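The glove that learns to clean a desk

The woman who runs the rental side of Wandeo keeps the gloves in a bread box. It was the right length, she told me, and it has a lid, and the first padded case they ordered took so long to arrive that everybody got used to the bread box.

I had come by on a Wednesday to hear about the Killum, the sensor glove her company rents to small labs and workshops that want to teach a robot hand a household job. You wear it, you do the job the way you always would, and the kit records how your fingers moved. A marker cube sits on the back of the glove so a camera can follow where the hand goes.

"People come in expecting something out of the movies," she said, pouring me a coffee I hadn't asked for but was very glad to have. "Then they put it on and the first thing they want to do is scratch their nose. I tell them go ahead, scratch it, get it over with!"

The rental is $199 a week, with the hub, the cables and one phone call in which she talks you through the setup. Most of her customers are schools and two-person startups, and a good many of them want cleaning tasks: spraying, wiping, folding the cloth, putting the bottle back. She has a soft spot for spray bottles. A trigger, she says, asks for a squeeze and a steady wrist at the same time, and a sloppy recording shows up right away.

So what goes wrong? She laughed at that one for a while.

"The cable. It's always the cable. You get a nice long run going and somebody's elbow finds it." The wired version stays in the catalog anyway, as she prefers it to stopping for batteries, and she asks new customers to spend 15 minutes just moving around in the glove before they save anything.

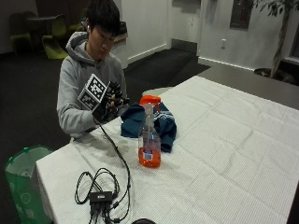
She is frank about the fit, too. The Killum comes in 2 sizes, and people with small hands complain that the fingertips bunch. A shop called Trujillo, which sews the liners for her, is working on a third size that she hopes to have by December. I asked whether she'd looked at the competition, and she said of course, she had rented a Stusik for a month and liked it very much, apart from the strap.

Her own longest day in the glove came to 212 recordings of wiping a table, with the radio on. "I went home and my kitchen was a mess," she said, "and I left it exactly like that until morning."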